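Small things I've learnt from swapping gripper pads

I've been at this for a couple of months now and the question I get asked most is which finger pads to buy, so I'm going to put all of it in one place and then I can just send people the link. These are workshop tips from a person with a desk, a screwdriver and too many little bags of bolts, so take them in that spirit!

First tip, and the one I wish I'd started with: change one thing at a time. When I got the Betow hand gripper I also bought the Urrutia pads, and I fitted the new pads and altered the finger spacing on the same evening. Then it felt better and I had no idea why. So back it all went, and I did it again properly, pads first.

Ribbed pads against flat ones, then. Flat pads are lovely on boxes and anything with straight sides. Ribbed pads win for me on soft or floppy things – cloths, cables, the edge of a mat – and they're kinder when you come in at a slightly wonky angle. They do hold on to dust though. An old toothbrush and a drop of washing-up liquid sorts that out, and leave them to dry overnight before they go back on.

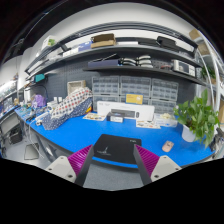
The other thing is what you practise on. I used to go straight for the hard stuff (coins, playing cards, a teaspoon lying flat) and get cross. Now I do 200 goes with something easy before I make up my mind about a pad, in batches, with a cup of tea in between. My notebook says I'm up to 2,552 goes altogether, which my sister thinks is a cry for help.

Write down the misses as well. I put a little letter next to each one: S for slipped, T for twisted, M for my own fault. You'd be surprised how many are M. With the Larkton pads I was ready to send them back until I saw that nearly all the trouble was me closing the fingers too early.

Screws! Do them up finger tight, close the gripper gently so the pads find each other, and only then nip them up. If you tighten one side fully first the pads can end up meeting at a slant, and you'll blame the rubber. I check mine again after over 5 hours of use, as they do creep.

On cameras, I've only tried 2 and I'm not fussy. The wider one from Sodgate suits me better for a hand gripper, as I can see both fingertips and a good bit of the desk as well. The narrow one gives a crisper view of the tips but I kept losing track of where I was heading. Wipe the lens with a glasses cloth before you start and not your sleeve (I know, I know).

Nahuel Gaete wrote in October to say he warms his pads in his hands for a minute before fitting them, and they go on with far less swearing. I've tried it and he's right, at least in my chilly back room. If you've got a way of getting old sticky pad glue off a plate without scratching it, please send it in – I'm still using my thumbnail.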